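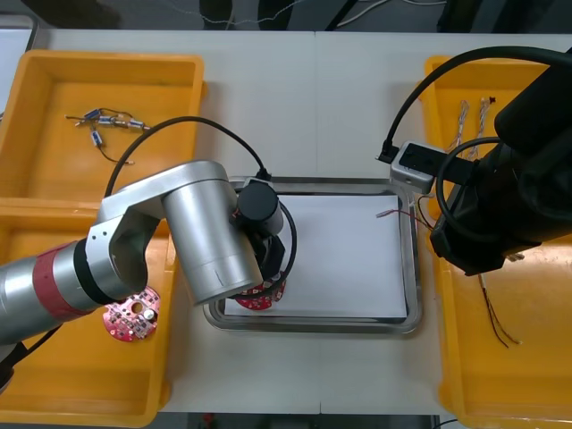
The sorting bench at Jollstead in April, with the yellow trays and the steel tray set out.

Progress report to the Ehlers fund: Vallemmont parts recovery bench

We're in very good shape this spring and I'm delighted to be writing this one! When we last reported, the bench was a plan and a pile of mixed cartons. Now we have a proper white work table, a tray system that makes sense to anyone who walks up to it, and a steady flow of small parts going back into use.

Parts sorted to date: 1127
Parts received from Sava: 2038
Still to go on the shelf labels: 3 sections

The trays have made the biggest difference. We tried cardboard lids first, then deep tubs, and things got lost in both. Shallow plastic trays with raised sides are so much better. Round red circuit boards get a tray, small wired parts get another, and the stainless steel tray sits between them as the place where a set comes together. We line it with white paper, and small parts are much easier to spot against it (a cheap fix, and I wish we had thought of it sooner).
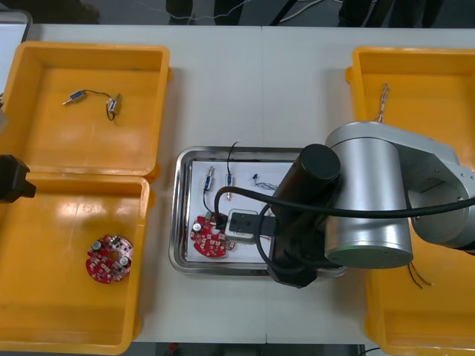 Boards and solenoids

The round red boards are the part of the job I enjoy most. They are packed with tiny components, so we handle them one at a time and never stack them. Our first 200 went through the full check with the new log sheet, and the sheet has held up well apart from the notes column, which needs to be wider. We'll fix that at the next printing.

Solenoids are slower going. Their lead wires tangle with everything, and a tray of them can turn into a knot if they are tipped in together. We now lay them in by hand with some space between them, and that has helped a lot. 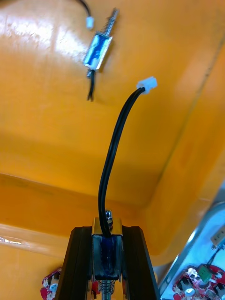

Blue-wrapped push-pull solenoids, one on the tray floor with its plunger and spring showing.

Coming up next: finish the Sava delivery, put up the last of the shelf labels, and do something about the overhead lights. The glare off the plastic is strong, and we would like to try a diffuser before buying matte trays. Either one fits inside the current budget, so we aren't asking for more at this stage.

The updated log sheet will come with our next report.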